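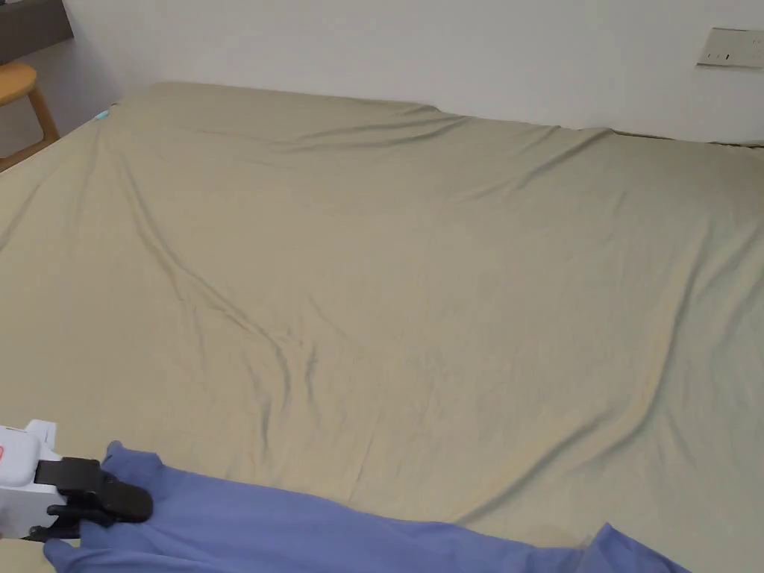

The shirts are harder than the boxes ever were, one of the operators remarked after the first session, and most of the group agreed.

**Pletau publishes results of hand-held gripper comparison on clothing**

Wed 20 December - Pletau has finished a comparison of two finger sets for its Torkis hand-held gripper, using clothes laid out on a bed in a furnished room. The fingers came from two suppliers, Ševčík and Hovetti. Nine operators took part and made 939 recorded grasps, 438 of them with the Ševčík fingers and the rest with the Hovetti set.

The Torkis is held in one hand and worked with a trigger. It lets a person carry out a job through the same kind of jaws a robot arm would use, and the recordings are then used to train the arm's controller. Pletau has sold it mainly to groups working with rigid objects such as cups, cartons and tools. Customers have been asking since the spring how well it copes with fabric.

Operators worked with a gripper in each hand. The task was the same every time: find an edge of the garment, pinch it, lift it clear of the sheet and lay it down flat. A grasp counted as held if the cloth stayed in the jaws until the operator let go. It counted as clean if the jaws picked up the garment without taking the bed sheet with it.

On held grasps the two finger sets were close enough that Pletau does not consider either one ahead. The difference was in clean grasps. The Hovetti fingers are softer at the tip and did well on thick seams and collars, but on thin cotton they more often caught the sheet as well. The Ševčík fingers are stiffer and separated the layers more reliably. Operators found them more tiring over a long session, as they need a firmer pull on the trigger.

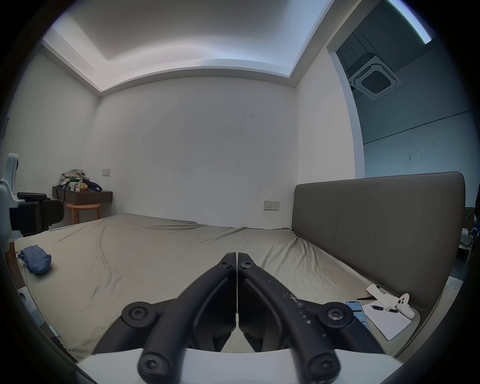

Could the camera see enough of the cloth once the jaws had closed on it? A customer put that question to Pletau in November, before the trial began, and it was added to the plan.

The answer depends on the lens. With the standard lens, the fingers hid the pinch point in many of the recordings, and the software had to estimate where the fabric edge was. With the wide lens, the whole bed and much of the room stayed in view, and the position of the gripper was lost less often when the operator turned quickly. The cost is detail at the edges, where straight lines bend and small folds are hard to make out. Pletau will now fit the wide lens as standard on units ordered for fabric work. Existing customers can buy it separately.

The trial also turned up two faults in the Torkis itself. The trigger return was slow on some units after long use, and the cable left the handle at a point where it could brush against the garment. Both will be changed in the next production run. Owners of earlier units can send them in for a new trigger spring at no charge.

Pletau did not test wool, knitwear or anything with a zip. It did not test the fingers on a robot arm either, so the results apply to hand-held use only. A second round on an arm is planned, with the same garments and the same scoring, and both suppliers have agreed to provide fingers for it.

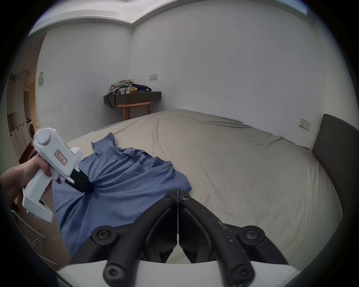
*A hand-held gripper pinches a blue shirt on the bed, with the jaws of a second gripper in the foreground.*

**Availability**

Both finger sets can be ordered from Pletau now and fit all current Torkis units without tools. The full table of grasps, the scoring sheet and a selection of recordings are available on request. The recordings may be used for research and teaching, provided Pletau is credited.

**About Pletau**

Pletau makes hand-held grippers and recording software for robotics laboratories and small manufacturers. Ševčík and Hovetti supplied their fingers free of charge for the comparison and saw the results before publication. Neither firm asked for changes.

Press enquiries and requests for the data should be sent to the Pletau press office.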